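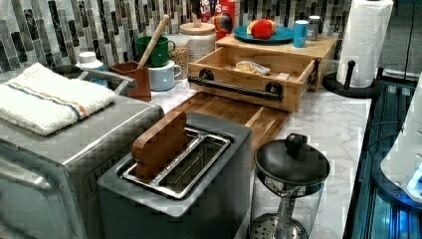
A counter with the toaster oven, the two-slice toaster and a wooden bread drawer all in one stretch.

Getting more use out of a crowded kitchen counter

Small kitchens fill up from the outlets outward. The toaster goes where the cord reaches, the toaster oven goes next to it, and everything else is fitted into what is left. These tips are for a counter that has to hold two appliances, the bread and a place to cut it.

Start with the depth

Most people measure the length of a counter and forget the depth. Measure both, then measure each appliance with its door open and its cord bent behind it. A toaster oven that is 16 inches deep on the box can need 20 once the plug and the air gap are counted. Check the manual for the gap at the back and sides. If you have lost the manual, look on the maker's website under the model number, usually on a sticker underneath or on the back.

Keep the slots clear

Things get parked in a two-slice toaster because the slots are the right width for them. A small wooden board will stand up in one quite well. Take it out and find it another home, and do the same with mail, lids and bag clips. The lever is easy to knock down in passing, and wood in a hot slot will scorch or catch. Unplug the toaster between uses if the outlet is easy to reach.

A file sorter or a narrow plate rack will hold small boards upright. Mine is a two-section rack from Omdale and it takes up less room than the toaster does.

The top of the toaster oven

It is flat and the right height, so it becomes a shelf. A folded dish towel is the usual thing to end up there. Hang the towel on a hook or the end of a cabinet before you turn the oven on, and leave it off until the metal has cooled. Plastic bags and bread wrappers need the same care. They melt onto a warm top and are slow to get off.

If one does stick, let the oven cool completely, unplug it, and lift what you can with a plastic scraper. Rub what remains with a paste of baking soda and a little water, going with the grain of a brushed finish. Wipe with a damp cloth and dry it.

Bread in a drawer

A wooden bread drawer is worth its space if you use the top as well. A plate of fruit and a couple of cans fit there, and a cereal box can stand against the wall behind. Keep the heavy things toward the back. A light unit with the drawer pulled all the way out can tip forward if the weight is over the front.

Leave sliced bread in its bag and press the air out before you fold the end under. A crusty loaf does better in paper or a cloth. Apples give off a gas that ripens other fruit and makes potatoes sprout, so keep them on top and keep the potatoes somewhere else.

Empty the crumbs every week. Pull the drawer out, turn it over the sink, and brush the corners with a dry pastry brush. Once a month wipe it with white vinegar and water, half and half, and let it air with the drawer out for a few hours. If you find mold, throw out the bread, wash the drawer with hot soapy water and dry it fully before anything goes back in.

Pulls with a bar handle work loose with daily use. Two screws on the inside usually hold them. Tighten by hand and stop when the bar no longer turns.

Cutting boards

A long butcher-block board can stay out all the time, but it should not be used as a base for other things for months on end. Air has to reach both sides or it will cup. Stand it on edge overnight after washing. Oil it with food-grade mineral oil when it starts to look pale – roughly every 4 weeks in my kitchen, longer in summer. Put the oil on at night, leave it, and wipe off the extra in the morning.

Tile behind the toaster

Mosaic tile has a lot of grout for its size. Crumbs and grease settle there, mostly behind the appliances. Pull everything forward, brush the grout dry first, then wash with warm water and a drop of dish soap. Use an old toothbrush and work along the joints. Do not use vinegar if any of the tile is natural stone, or on a marble counter. It leaves dull spots that will not wash out.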